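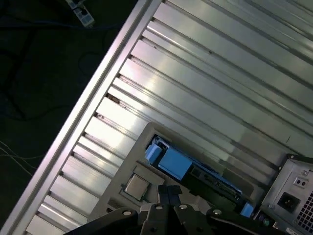 Part 2: Getting the bench ready and laying out the bits

Right, before you go anywhere near the inside of the Doreck, sort out where you're going to put things down. I do all of mine on a ribbed aluminium panel with a tray set into it, and I've grown very fond of it. Small parts stay in the tray, and the ribs stop a stray screw rolling too far (most of the time!).

You'll need: the tray, a soft brush, a wrist strap, a lint-free cloth and the Barkeden parts bag, number 204.

1. Shut the machine down properly and switch it off at the wall. Give it 2 minutes before you open the case.

2. Brush out the panel. The little notches along the edge rail collect specks of all sorts, so go along them with the brush held upright. I do a thorough clean every January and a quick flick in between.

3. Wipe the tray and let it dry.

4. Put your wrist strap on and clip it to the earth point. A bare metal panel is no substitute for a strap, and I'd never set a powered board down on one.

5. Lift the CPU out by its edges and lay it flat in the tray, metal heat spreader facing up. Keep your fingers off the contacts underneath.

6. Unclip the blue hard-drive caddy and ease it out, holding it by the plastic. It goes in the recessed opening of the tray, well clear of the CPU.

Caution: don't squeeze the circuit board that runs along the caddy. The connectors and pins on the edge bend very easily, and straightening them is a miserable job - I've done it once and that was plenty.

7. Count your case screws into the Barkeden bag. The Doreck has 16, and they're all the same length, thank goodness.

Note: keep power strips and cables down on the floor, away from the rail, so you can't drag a lead across the parts. Mine are forever in a tangle, but at least they're a tangle by my feet.

Note: if you've got the older Tridine case, the caddy slides out backwards and there are 2 extra clips to undo first. Gwilliam's fitting sheet shows where they are.

Once everything's laid out, go on to Part 3 and start cleaning the socket.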